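An Afternoon With the Bin People

Posted April 27, 2018

My brother-in-law got two tickets to the open day at Solteck and my sister refused to use the other one, so I went. I should say up front that I know nothing about robots. I own a dishwasher and we are not on good terms.

Solteck is out past the tile warehouses, in a building I had driven by for years thinking it was a dentist's. You sign in, you get a sticker with your name on it, and you are pointed at a table of coffee and very small muffins. Then you wait for a guide. Ours was Sherif Ait Ali, an engineer with a soft voice and the patience of a man who had already been asked five times that morning if the robots were going to take over.

The first stop was Falelico, a company that rents a corner of the ground floor and makes software for sorting things on conveyor belts. They had a nice video. It had drums in it. I learned that the video was of a different machine, in a different building, and that the one in front of us was waiting for a part.

The second stop was the one I'd gone for without knowing it. The project is called Flolier and the whole idea is that a robot hand reaches into a metal bin of odds and ends and picks one thing up. I can hear you saying that your toddler does this. Sherif said so too, before any of us could, and then explained that a toddler has had a lot of practice and doesn't mind being wrong. A factory robot knows where its part is going to be. Put it in front of a pile of kitchen stuff and toys that all lie at funny angles, some of them see-through, some of them shiny, and it has to work out where one thing stops and the next begins.
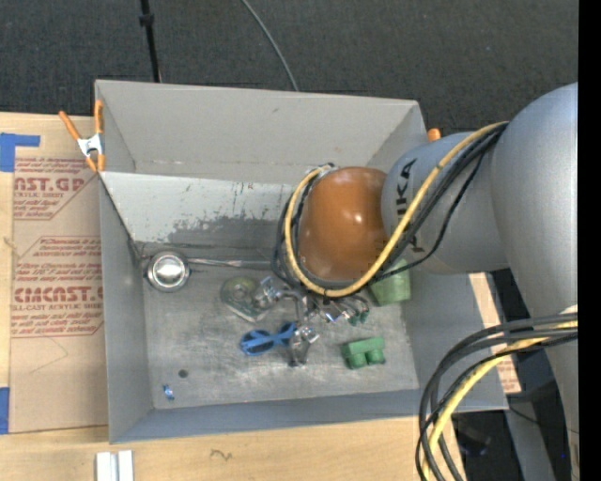

I had pictured something sleeker, I admit. In the movies the cables are on the inside. But there was something cheering about all that money bending down over a ladle, in a bin held with the same kind of orange clamp I have in my garage. My brother-in-law asked what the clamps cost and was disappointed by the answer.

It's slow. I don't think that's an insult, and Sherif brought it up before we did. The arm moves in, stops, seems to think about its life, moves a little more. We all leaned forward every time a finger shifted. A man behind me whispered "come on, come on" as if he had money on it. On our turn it went for the toy block and missed, went for it again and got it, and a room full of grown adults clapped for a toy block. I clapped. I'd do it again.

Somebody asked why use a hand with fingers when a suction cup would be simpler. Sherif said a suction cup is great until you meet a ladle. I've been saying this around the house ever since, and it fits more situations than you'd expect.

After that came Bouazza, upstairs, four people and a cart that follows you down a hallway. It followed my brother-in-law. It followed him past the restrooms and back, and he has talked about little else. I thought it was a bit clingy.

They're doing another open day in June, free again, though you have to put your name down. Go early if you want a muffin. Parking is around the back, by the tile place, and the sign telling you not to park there is apparently old.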